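Werkstatt & Automation > Testberichte > Greifer & Handgeräte

Handgreifer Finlow im Test: lohnt sich das Ding fürs Budget?

Von Razia Bangash

Vorab, weil die Frage eh kommt: ja, wir haben selbst gezahlt. Nein, kein Leihgerät. Bestellt über Gernar, Lieferung an einem Donnerstag, Rechnung am selben Tag in der Buchhaltung. So schnell geht bei uns sonst nix.

Ausgangslage. Wir planen für nächstes Jahr eine Zelle, die weiche Sachen handhaben soll. Seile, Schläuche, Kabel. Zwei Arme, Zubehör, Software, dazu die ganzen Kleinteile, die in keinem Angebot stehen. Bevor das Geld für die Arme rausgeht, brauchen wir Aufnahmen von Hand. Also Handgreifer mit Kamera, jemand führt ihn, später lernt die Steuerung daraus. Drei Geräte standen auf der Liste: Finlow, Iltholm und der kleine von Jurić. Geworden ist es der Finlow, vor allem wegen der Lieferzeit.

Was ich bewerte: Anschaffung, Folgekosten, Alltag. Datenblätter könnt ihr selber lesen.

Anschaffung: Grundgerät ok, Ladeschale extra. 100 Euro dafür, frech. Ersatzfinger im Set nochmal 200. Wer das nicht vorher einplant, schreibt zwei Nachträge und macht sich unbeliebt. Gleich alles in eine Position packen.

Alltag: liegt gut in der Hand, bisschen kopflastig. Nach einer Stunde merkt man den Unterarm. Start per Taste, Speichern dauert mir zu lang. Die Schrauben am Kamerahalter lockern sich, nachziehen gehört bei uns jetzt zur Morgenrunde. Seil ist dabei die härteste Probe, weil es jedesmal anders fällt und sich übereinander legt. 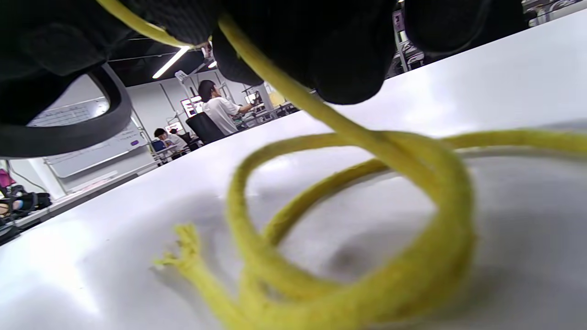 Seilaufgabe am weißen Tisch, schwarzer Handschuh, gelbes Geflecht mit aufgefranstem Ende.

Zum Tisch noch was. Glänzende Platten spiegeln, das kostet Bildqualität. Matte Auflage mit einplanen, kostet fast nichts und wird immer vergessen. Handschuhe genauso, eigene Zeile im Budget! Verschleiß ist höher als gedacht.

Folgekosten: Speicher. Wir hatten 300 Durchgänge als Ziel für die erste Runde, daraus wurden 400, weil die Seilaufgabe mehr Varianten brauchte. Platten waren entsprechend früher voll. Außerdem Personalzeit, die taucht in keinem Vergleich auf und ist bei uns der größte Posten. Wer einen Antrag schreibt: Stunden zuerst rechnen, dann Hardware.

Support: Mail am Morgen, Antwort am Nachmittag. Deutschsprachig, freundlich. Anleitung dagegen dünn, Kapitel zur Kalibrierung fehlt die Hälfte.

Plus: schnell lieferbar, robust, Ersatzteile einzeln zu haben.
Minus: Ladeschale extra, Kamerahalter, langsames Speichern, Anleitung.

Fazit für die Planung: ein Gerät kaufen, einen Monat damit arbeiten, dann erst das zweite. Mengenrabatt gibts eh kaum. Den Iltholm schau ich mir im Juni noch an, falls der Preis bis dahin hält. Vier von fünf Punkten für den Finlow, einer Abzug wegen dem Halter.

Kommentare (3)

kabelbinder_ost: Schraubensicherung mittelfest auf den Kamerahalter, seitdem Ruhe. Ladeschale haben wir auch zähneknirschend gekauft.

M. aus der Montage: Hat jemand den Jurić länger im Einsatz? Wär billiger, aber find keine Angaben zu Ersatzfingern.

Razia Bangash: @M. nur kurz in der Hand gehabt, Finger gabs da nur im Komplettset. Frag vorher schriftlich an.

Diese Website verwendet Cookies, um Inhalte zu verbessern. Mit der weiteren Nutzung stimmen Sie dem zu. Einstellungen | Akzeptieren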